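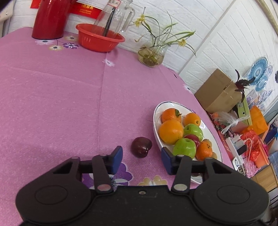
Citrus, apples and a dark red fruit on the oval plate at Catriona Purves's table.

Catriona Purves puts fruit out before anyone sits down. She learned it from her grandmother, who ran a boarding house in Parkoreck and fed 12 at a sitting.

"The big orange goes on first and the rest leans on it," she says. "I leave the leaf on a mandarin if it comes with one."

The flowered cloth is kept folded in a drawer and she doesn't iron the creases out. "It's a tablecloth. People are going to put their elbows on it."

She buys from Ostap Pavliuk's stall, two streets away, and goes early. By March the mandarins are finished and she waits for them to come back.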